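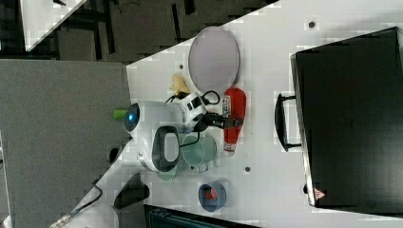

# About Grasulach

We help small businesses and schools figure out which robot to buy, what it will really cost to run, and whether they should wait a year. That last one comes up more than you'd think, and we're happy to say it out loud when it's the right answer!

Grasulach started when Ursina Hauser was running the packing floor at a tea company and was handed a budget for "one robot arm." The arm was in the budget. The table to bolt it to, the gripper, the spare cables, the training days and the new outlet on the far wall were not. She spent most of a winter going back to her finance manager for one more signature, and by spring she had a spreadsheet so thorough that two neighboring firms asked to borrow it. We still use it (it has grown a few tabs).

## What we do

Most of our work happens before anyone places an order. We visit, we watch the job being done by hand, and we ask a lot of questions about the boring stuff: floor space, shift times, who cleans up, what happens when the product changes shape in November. Then we write a plan with prices in it. A typical plan covers 5 years and includes the things that tend to go missing from a quote:

- mounting, cabling and power
- grippers and fingers, including the ones you'll wear out
- staff time for learning the system, at real wages
- software renewals
- storage and shipping cases if the arm has to travel
- a repair fund you're allowed to touch

We don't sell equipment and we don't take commissions from anyone who does. Clients pay us by the day, and the plan belongs to them. Plenty of them take it straight to three suppliers and let them compete, and we love it when that happens.

## The try-out room

Our favorite part of the building! Before you commit to an arm, bring us your stuff. Cups, bottles, fruit, trays, whatever your people pick up all day. Arnaldo Leitão runs the room, and he'd much rather work with your actual items than with neat test blocks, as a squeeze bottle lying on its side will teach you more in an afternoon than a brochure will. He keeps notes on which grips held and which ones slipped, how much reach you used, and how much you'd be paying for without needing it.

Sessions start at 800 francs for a half day, and that fee comes off the price if you go on to order a full plan. Up to 7 people can come along. Please bring the ones who do the job now, because they spot trouble fast.

## Who we are

**Ursina Hauser** founded the company and still writes the first draft of every budget. She will ask about your outlets.

**Arnaldo Leitão** came to us from machine maintenance and looks after the try-out room and everything bolted down in it.

**Theresia Lanz** works with schools. She helps teachers plan labs that fit the timetable as well as the money, and she wrote our guide to sharing one arm between several classes.

**Florian Zwahlen** handles leasing, insurance and grant paperwork. He enjoys it, and we're very lucky that he does.

**Luzius Sutter** joined as an apprentice and now does most of our site visits. If someone turns up at your loading dock with a tape measure and a big smile, it's him.

## Who we work with

Bakeries, labs, repair shops, vocational schools, a seed packer, a couple of pharmacies. Our longest-running client is Jonard, where we're now on a third round of planning and the first arm is still at work. We went through a full replacement schedule with Evinow last year, and their team decided to keep two stations manual and put the savings toward training.

## Getting in touch

Call or write with whatever you have, even if it's one line and a number your boss gave you. The first chat is free and usually takes 15 minutes. Theresia answers school inquiries, Florian takes anything with a funding deadline attached, and everything else goes to Ursina. The try-out room opens at 8 a.m., and there's coffee.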